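The Lucero Tapes

Andor Takács played second guitar in Kodard for 21 years and sang on one song. When the band stopped, he moved back to his mother's flat above the chemist in Temen, and for most of a winter he did not open the guitar case.

In April a letter came from a small label called Orkex. They wanted to put out the Lucero tapes, which the band had recorded in the old cinema of that name and then argued about until everyone was tired of them. The label had 13 reels. They needed somebody to say which take was which, and the drummer would not answer his post.

Andor wrote back and said he would do it for the train fare.

The Orkex office was one room behind a piano shop. A woman called Ilse gave him headphones and a pad of paper and left him alone. The first reel was mostly tuning. The second was the long piece in seven, the one they had never managed to end the same way twice. He wrote down "too fast" and then "bass wrong in the middle" and then he stopped writing and listened.

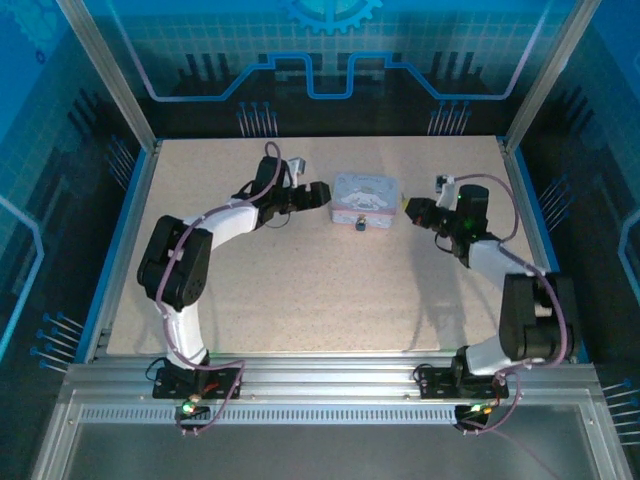

He had forgotten the organ part. It came in low, under the second verse, and held one chord for so long that he checked the machine. He remembered the argument about it now. He had said it was dull and the others had given way, and on the record that came out there was only guitar. At lunch he ate his sandwich in the yard and thought about where he kept his picks, in a small pastel tin box that had been his aunt's, and how he had rattled it between takes to annoy the organist. On the fourth reel he heard it, quite clear, just before the count.

"Do you want that cleaned off?" Ilse asked, when he played it to her.

"Can you?"

"Easily."

He said to leave it.

By evening he had a list. The best take of the long piece was the one with the organ all the way through, and he put a line under it. Ilse asked if he was sure, as his own part could hardly be heard.

"I can hear it," he said.

The record was pressed in a run of 3858, an odd number that no one at Orkex explained to him. His copy arrived in a stiff card envelope. His name was spelt correctly, with the accent. He put it on in the kitchen while his mother was shelling peas, and she listened to the whole of the first side.

"Who's that on the organ?" she said.

He told her. She said he ought to ring him, so after supper Andor looked for the number.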